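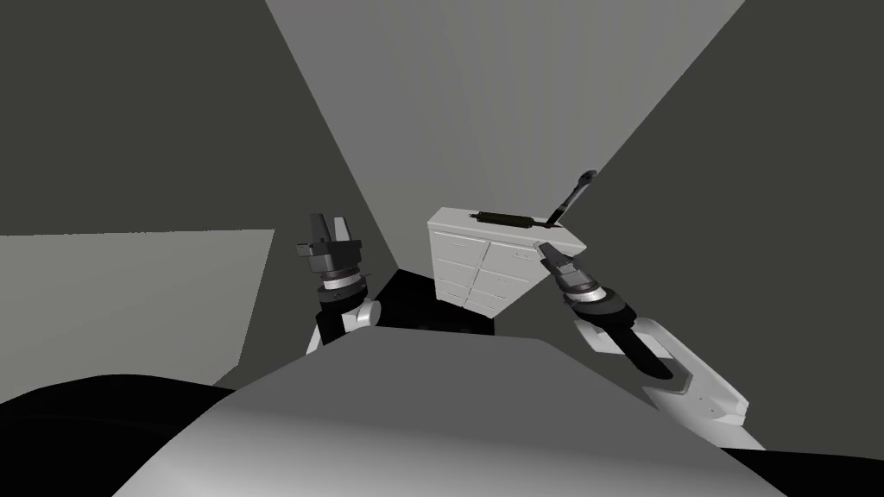

How long should a household hold on to the instruction booklet for a toaster it no longer owns?
About as long as it takes to read this sentence, according to Lusik, the paperwork advice service that has spent the past year asking people what they keep and why.

ETPORT - Lusik today announces the launch of Cloller, a printed guide to throwing away household paper. The company is aware of the irony. The guide runs to six pages, and the last one tells you when to recycle the other five.

Cloller grew out of a survey of 1501 adults in Etport and the surrounding towns. Over 200 of them said they were keeping a warranty for something that had already been thrown out, sold or left behind in a move. A smaller and more defensive group reported keeping takeout menus from restaurants that have closed, in case they reopen.

"People are very good at starting a file and very bad at ending one," said Izzati Raju, founder of Lusik. "I had a folder marked Urgent that I hadn't opened in two apartments. Most of what was in it had stopped being urgent on its own, and the rest was a coupon for carpet cleaning."

The guide sorts paper by how long it deserves to stay in the house. Birth certificates, property deeds and wills stay. Utility bills can usually go once they have been paid and checked, unless they are needed for taxes or a dispute. Birthday cards are left to the reader's conscience, though Lusik suggests that a card containing only a signature has done its job.

Tax records get a page to themselves, written in plain English and ending with the advice to ask an accountant before shredding anything that looks expensive.

Cloller was designed and printed by Pellegrini, a family print shop in Etport, which asked that its own invoices be listed under "keep." Lusik agreed to this after a short negotiation.

The guide will be available from November at public libraries in Etport and by mail on request. It is free, and limited to 2 copies per household - Lusik would prefer that no one start a collection.

Requests for review copies and interviews with Izzati Raju should be sent to the Lusik press desk. Email is preferred.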